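Holiday bonus left out of the May payslip after a change of employer

Employment and Pay > Bonuses and Allowances

Posted by Ilango Kulkarni

I should be grateful for guidance on the following matter. I was employed for seven years by Nidard, in the accounts office. In May the office was transferred to Costico, and all staff received a letter stating that existing terms would continue. Under Nidard, every member of staff was paid a holiday bonus of 300 with the May wages. It was not mentioned in my contract, but it was paid every year without exception and appeared on the payslip as a separate line.

The first payslip from Costico shows basic pay only. The payroll desk has replied that the bonus was a gift from the former employer and that Costico is under no duty to continue it. Colleagues at the Amin branch, who transferred at the same time, have received theirs in full. Is the payroll desk correct, and to whom should I write next?

Posted by Jayson Panganiban

The answer depends on whether the bonus had become a settled part of your pay. Where a payment has been made regularly, to all staff, in the same amount and without any statement that it was at the employer's discretion, it may be treated as a term of employment even though the contract is silent. Terms of that kind would ordinarily pass to the new employer on a transfer.

You should collect your May payslips for as many years as you hold, together with any staff notice announcing the bonus. Please read the wording of those notices with care. A phrase such as "the company is pleased to award this year" would weaken your position considerably.

You should then write to the personnel department, and not to payroll, which generally has no authority to decide such questions. State the amount, the years in which it was paid and the sentence in the transfer letter on which you rely. Ask for a written reply within 18 days. The payment made to staff at Amin should be mentioned, although it does not settle the matter, as that branch may have had a separate agreement.

If the reply is unsatisfactory, the next step is a formal grievance. Time limits for wage claims are short in many places and may run from the date of the missed payment. Advice should be sought locally before that period expires.

Posted by Flekano

The same happened at my place of work. It was paid 2 months late following a complaint. I would advise you to complain.
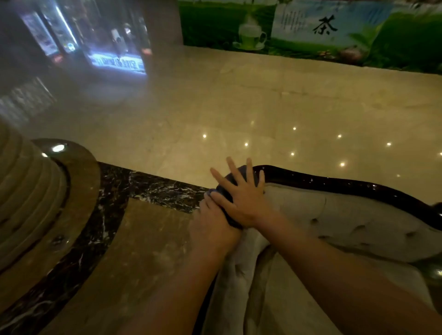 Reading time: 2 minutes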